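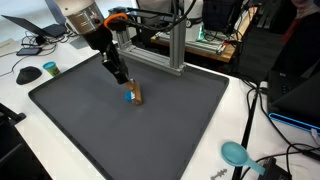
Small wood block, light brown, dark gray tray.

21 November 2018, Skaldale, wood moisture notebook

Oven-dry run on the Siqueira offcuts, second batch. Oven at 103 C, door seal replaced in April, drift since then under 1 degree. 19 blocks in, all end-sealed except the last 8, which Adel Bensaid cut after the sealant ran out. Those go in the table with a mark and stay out of the mean.

Weighing interval 2 h. Stopping rule as before: two readings in a row within 0.1 percent. Unsealed blocks met it first, as expected. Sealed set needed roughly 9 h more.

Block 14 reads 313 g on the sheet. Not possible at that size. Probably 31.3, decimal point dropped. Taha to check against the balance log before the number gets used anywhere.

Pin meter vs. oven: meter high on every sealed block. Bouchra thinks the species correction is set to pine. Settings page not printed, so open.

Desiccator lid needs grease. Silica gel is pink, regenerate tonight.

To do
- reweigh 14
- pin meter, confirm species code
- order end sealant (Clisto, same grade as last time)
- ask Kourosh whether Udilia wants dry-basis or wet-basis figures; their last sheet mixed the two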